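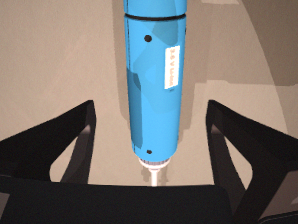
**fesarb_owner:** What torque should I use on cabinet hinge screws in particleboard?

**dial_8:** Set the clutch low and go up one step at a time until the head sits flush. I stop there.

**fesarb_owner:** Thanks. These are Fesarberg doors, 96 hinges in all.

**mapleshop:** I disagree with using the clutch at all. Drive them most of the way, then finish by hand. Particleboard strips fast.

**dial_8:** By hand on over 315 screws? No thanks. Mine have held for 8 years.

**mapleshop:** Mine too, and I never had to glue in a dowel.

**fesarb_owner:** I'll try both on a scrap piece first.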